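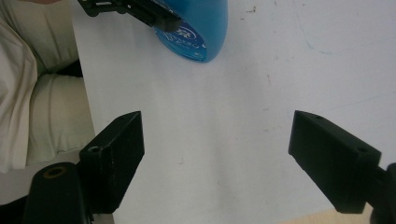 *Two grippers at the white table, the other one against the blue bottle.*

# The boring part of the demonstration

In our group we argue very often about which seconds of a demonstration should be kept. I want to write down my side of this argument, because I lost it in the meeting and I think I lost it only for speaking slowly.

For readers outside: we collect examples by hand. A person holds a gripper, a small camera sits on it, and the person does the task with his own arm. Later a model called Prultora learns from the recordings. Our tasks are simple things on a table, such as moving a bottle or passing it from one side to the other. When two grippers are used, each has its own view, and each view goes into the training.

The question is what to do with the time when one gripper is waiting. It is open, it is over the table, and the work is being done by the other one. Alun Gittins, who wrote our trimming script, calls this "dead time." His script looks for stretches where the fingers do not close and the wrist moves little, and removes them. In the last round it shortened 2330 recordings. The training became faster, and everybody was glad, me too for one week.

My opinion is that waiting is a part of the task. A person who helps you to carry a table spends much of the time doing nothing special with his hands, but he does it in the right place and at the right moment. If you cut this from every example, the model sees only hands which are busy. What should it then do when the bottle is not its business yet? It has never seen this situation, or it has seen one second of it. We should not be surprised when the arm goes forward and closes on air.

We had exactly this behavior with the trimmed set. Out of 69 trials of the handover, 15 ended with the second arm moving in too early. Alun says this is a problem of the policy and that a longer history would solve it. Perhaps he is right. But I would like to see first what happens if we simply leave the seconds in, for this costs nothing except storage and some patience.

There is a stronger argument against me, and it comes from Emlyn Jarman. He says that waiting in our recordings is often not real waiting. It is a tired collector. After 44 repetitions the arm gets heavy, the person rests the elbow, looks at the clock, and the gripper hangs anywhere. If the model learns from this, it learns to be tired. I have done this work many hours myself and I must admit that he describes me well. By four in the afternoon my free hand was worth nothing as an example.

Still, I do not think a script can see the difference. Good waiting and bad waiting have nearly the same numbers: open fingers, slow wrist. To separate them you must look at where the gripper points, and whether it stays ready for the object. A person can judge this quickly. For this reason I proposed that the collectors mark their own recordings directly after each one, with one key for "I was ready" and one for "I was resting." Emlyn objected that nobody will press the second key. I believe they will, if we stop paying by the recording and begin paying by the hour. To me these two questions cannot be discussed separately, and I was sorry that the meeting wanted to discuss only the first.

I also want to say something about the table. When we moved to the Boser room, there was a wish to make everything clean: new surface, plain background, the collector standing behind a curtain so that no legs come into the view. I was against it and I am still against it. A table which is used has scuffs and small dark specks. A person who sits at a table has knees. If the model needs a perfect white sheet to find a bottle, it has learned the sheet. The people who will one day use the thing do not own such a sheet – and they will not hang a curtain either.

Of course there is a limit. I do not say that every kind of dirt is useful. A smeared lens helps nobody, and when the light changes in the middle of a recording I throw it away like everyone else. But dirt that belongs to the place where the work is done should stay, in the same way that waiting should stay. Both are removed by us for the same reason: they look bad when we show the recordings to visitors.

The older project, Hindura, kept everything, without trimming and without marks. It was slow to train and half of the disk was sleep. I do not want to go back to this. I ask for one comparison only: the same handover recordings, trimmed and not trimmed, same number of training steps, same 69 trials. Alun has agreed to keep the original files until December. After that they will be deleted to make space, and the argument will be finished without an answer.

I have started to go through the untrimmed ones in the evenings and to mark the waiting by hand. Anyone who wants to help can take a folder. Please write in the shared sheet which one, so that we do not mark the same folder twice.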